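The Long Way Round to Ruddock
By Līga Urbonaitė
October 2, 2018

I should confess straight away that I never meant to stop in Ruddock. My friend Szu-yu Fang and I were driving to the coast, the cooler was packed, and we'd promised each other we'd be in the water by mid-afternoon. Then we saw a hand-painted sign for butter tarts, and well, you can guess the rest!

The bakery sits across from the old rail siding, and it was busy enough that we ended up sharing a table with Genivaldo Holanda, who moved to town 12 years ago and still calls himself new. He drew us a map on a paper bag (the river path, the lookout, the good bench) and told us we'd be fools to leave before supper. We had another tart each and thought it over for as long as it took to finish them.

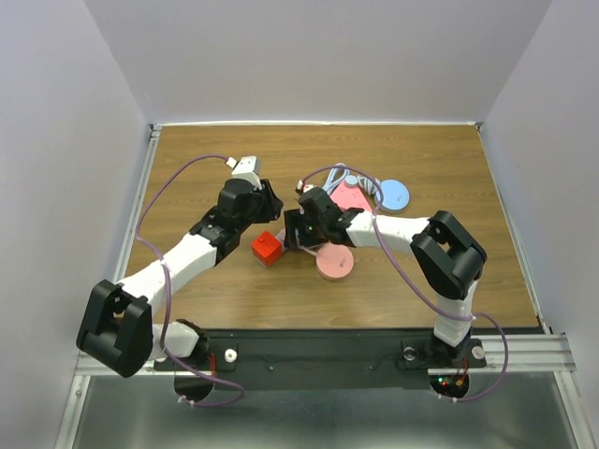 The river path starts behind the grain elevator and wanders along under the poplars, never in any particular hurry. There's a bit of a scramble up to the lookout, 400 steps if you believe the sign at the bottom, and I was grateful for every handrail. From the top you see the valley laid out in all its greens and greys, with the road we ought to have been on running away to the west. Szu-yu took off her boots and announced that the ocean could wait. I didn't argue.

We took two rooms at the Sukus, a narrow brick inn with creaky floors, wonderful quilts and a breakfast that goes on and on. Ask for the back of the house if you're a light sleeper, as the trucks come through early. Supper was pickerel and new potatoes, with a rhubarb crumble I've been trying to copy at home ever since, without much luck so far.

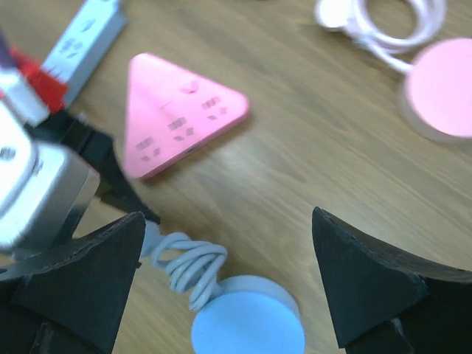
If You Go

Ruddock is at its prettiest in the fall, though Genivaldo swears by April, when the river is high and you'll have the path to yourself. Bring proper shoes for the lookout and some cash for the bakery, which doesn't take cards. The inn has only a handful of rooms, so phone ahead, and leave space for the crumble.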